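Surface Care for Shared Work Boards
Speaker notes, facilities and workspace standards briefing
Presenter: Aicha Abdel Hamid, Chraibi Workspace Services
February 19, 2023
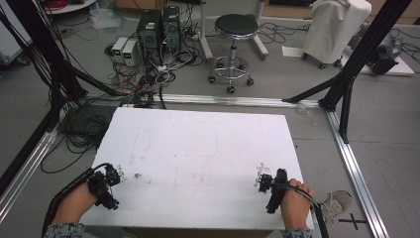
Slide 1. White board on the floor, with stains and scuff marks on the surface.

Opening. Welcome the attendees and thank Fakham for the use of the hall. State that the session concerns the condition of flat white boards used as work surfaces, and that questions will be taken after Slide 4.

Slide 1. Leave the slide up while people settle. Direct attention to the surface of the board. The finish is matte white, and the marks are faint: smudges, a few pale brownish stains, light scuffs. They are most noticeable near the lower middle, and there is one small dark speck as well. Ask the audience whether they would pass this board at inspection. Allow a short discussion before moving on.

Point out that marks this pale are easily missed under poor lighting. Inspectors should look at a board from a low angle and from at least two sides.

Slide 2. Grades of marking. Our guidance uses three grades. Grade A covers smudges that lift with a dry cloth. Grade B covers stains that need a damp cloth and a mild cleaner. Grade C covers scuffs and scratches that remain after cleaning. The grade is recorded only after the board has been cleaned. Please do not assign a grade to the board on Slide 1; a photograph is not sufficient for that purpose.

In the June review, 343 boards were inspected across the Turkero and Adon sites, and 68 were recorded as Grade C. Pause here. The full table is in the handout.

Slide 3. Cleaning procedure. Read the steps aloud.
Clear the board and wipe away dust with a dry cloth.
Apply cleaner to the cloth. Do not spray the board.
Wipe from the far edge toward the near edge.
Leave to dry for 10 minutes before any item is placed on it.

Mention that abrasive pads are not permitted at any site. Boards laid on the floor are to be checked on the underside also, as grit carried in on shoes will scratch both faces.

Slide 4. Replacement. A board is replaced when Grade C marks interfere with the work done on it. Site managers may approve up to 5 replacements per quarter without a written request. Larger orders go through the Chraibi office.

Questions. Refer matters of cost to the handout. Collect the sign-in sheet before the break.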